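Pousada Odoi reabre em outubro com cozinha nova, menu de horta e nove quartos repensados

Para divulgação imediata

Oi, gente. Aqui é a Aparecida Amaral, da Pousada Odoi, e desta vez resolvi escrever eu mesma o comunicado, porque a agência queria usar a palavra "experiência" quatro vezes no primeiro parágrafo e eu não aguentei. Vamos às novidades: a pousada reabre numa segunda-feira de outubro, com almoço ao meio-dia e meia, e vocês da imprensa estão todos convidados.
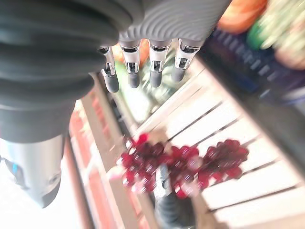
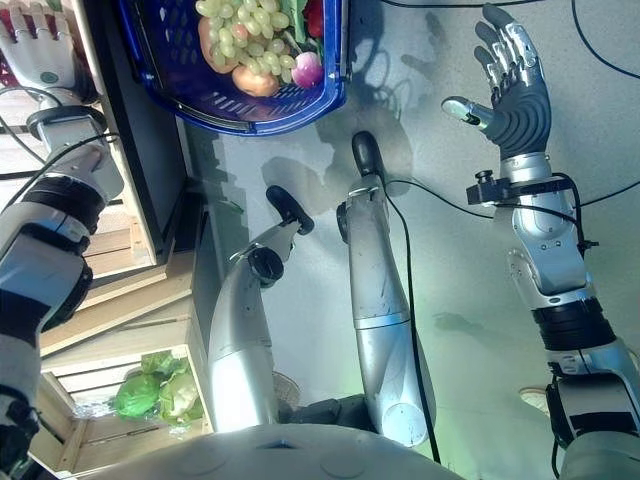

Na segunda foto, uvas e outros produtos frescos no cesto azul.

Para quem ainda não conhece: a Odoi fica no alto do vale do Ceditz, numa casa de fazenda que foi da minha avó e que eu transformei em pousada quando ainda achava que ia ter só três quartos e servir café da manhã (ai, que ingenuidade). Hoje são nove quartos, um restaurante de 44 lugares, uma varanda que dá para o rio e uma lareira que todo mundo disputa em julho. Fechamos no fim do verão para a obra e eu confesso que senti falta até do barulho das malas de rodinha no corredor às seis da manhã.

A grande notícia é a cozinha. Quem assume é a Ileana Marinescu, que passou as últimas temporadas no Clulumetti, aquele restaurante pequenininho no centro onde eu jantei no meu aniversário e fiquei tão impressionada com um nhoque de mandioquinha que pedi para falar com a chef. Foi assim que começou a conversa! Ela veio passar um fim de semana, cozinhou para a gente no fogão a lenha e no domingo já estava desenhando o cardápio num guardanapo. Guardei o guardanapo, está emoldurado na recepção.

O menu muda toda semana e depende do que a horta e os sítios vizinhos entregarem. No almoço são pratos para dividir, sem cerimônia. No jantar tem menu fechado em cinco tempos, com uma versão inteira sem carne que, na minha opinião, é a melhor das duas. A Ileana me pediu para incluir uma frase dela, então lá vai: "Eu quero que a pessoa termine de jantar e ainda tenha vontade de andar até o rio. Comida de pousada tem que deixar espaço para o café da manhã do dia seguinte."

E o café da manhã continua comigo, viu? O pão de queijo, o bolo de fubá com erva-doce, a geleia de jabuticaba, tudo isso fica exatamente como era. Recebi mensagens preocupadas de hóspedes antigos e posso garantir que ninguém vai mexer na receita do bolo. A novidade é que agora servimos até as onze, inclusive durante a semana, e quem preferir pode pedir a cesta no quarto.

Ao lado da Ileana vem o Hậu Ninh, que cuida dos pães e das sobremesas. Ele trouxe na bagagem um pote de fermento natural que precisa ser alimentado duas vezes por dia e que já tem mais fãs na equipe do que eu. Provem o sorvete de capim-limão com abacaxi assado. Eu provei muitas vezes, em nome do controle de qualidade.

Agora, os quartos. O projeto é do arquiteto Njål Westerberg, que mora na região há anos e entendeu logo que eu não queria uma pousada com cara de revista. Ele manteve o assoalho original, abriu janelas maiores nos quartos do térreo e conseguiu pôr banheira nas 2 suítes do andar de cima sem derrubar a parede de pedra, coisa que três profissionais antes dele me juraram ser impossível. Todos os quartos ganharam colchões novos, cortinas que escurecem de verdade e uma escrivaninha de bom tamanho, porque tem cada vez mais gente vindo trabalhar uns dias aqui. Os tecidos das poltronas e das mantas são da Gudton, uma tecelagem pequena que faz tudo sob encomenda e que demorou um bocado para entregar, mas valeu cada semana de espera.

O jardim também mudou. O Khôi Lục, nosso jardineiro, plantou um pomar novo atrás da casa e refez o caminho até o rio, agora com iluminação baixa para quem gosta de caminhar depois do jantar. Nas manhãs de sábado ele leva os hóspedes para conhecer a horta, colher umas ervas e ouvir histórias sobre formigas (são muitas histórias, levem chapéu).

Para comemorar a reabertura, preparamos um pacote especial de duas noites para duas pessoas por R$ 1.498, com café da manhã, um jantar da Ileana e a visita à horta no sábado. O pacote vale para estadias em outubro e novembro, menos nos feriados, e as reservas já estão abertas. As bebidas são cobradas à parte. Crianças de até seis anos não pagam e cachorros pequenos e médios são muito bem-vindos nos quartos do térreo, que têm saída direta para o gramado.

O restaurante recebe também quem não está hospedado, no almoço de quarta a domingo e no jantar de quinta a sábado. Nos jantares eu recomendo fortemente reservar, porque os lugares da varanda vão embora rápido e depois eu fico sem graça de dizer não para os amigos.

Aos jornalistas que quiserem vir antes da abertura: me escrevam. Temos algumas noites separadas para visitas de imprensa e a Ileana está disponível para entrevistas no meio da tarde, entre um serviço e outro. Fotos em alta resolução dos quartos, do restaurante e do jardim podem ser pedidas pelo mesmo contato.

Sobre a Pousada Odoi
Pousada familiar no vale do Ceditz, com nove quartos, restaurante, horta própria e acesso ao rio. Aberta o ano todo, com exceção de duas semanas em fevereiro.

Contato para a imprensa
Aparecida Amaral, proprietária
Pousada Odoi, recepção, todos os dias das 8h às 20h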